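Folding policy: does the wrist camera help?

Mal-soon Myung
Trained on 300 towel demos, top view only. Folds ok, grasps miss corners. Worth adding wrist cams?

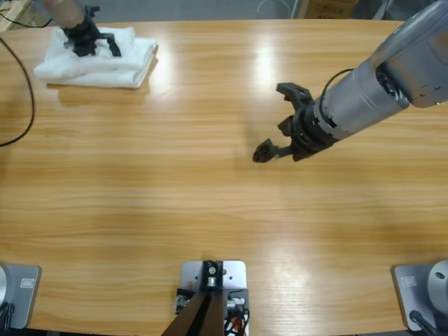 Left gripper on the folded towel, right one open.

Prys Trevor
Yes. We went 300 to 528 demos, no wrist view - barely moved. Added wrist view, corner misses droped a lot. See the Standach writeup, fingertips right at the point of the cloth:
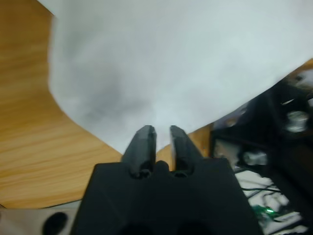

Vol. 14, p. 528

Watch exposure, white cloth washes out.

Eirlys Watkins
just get more data. 3,000 demos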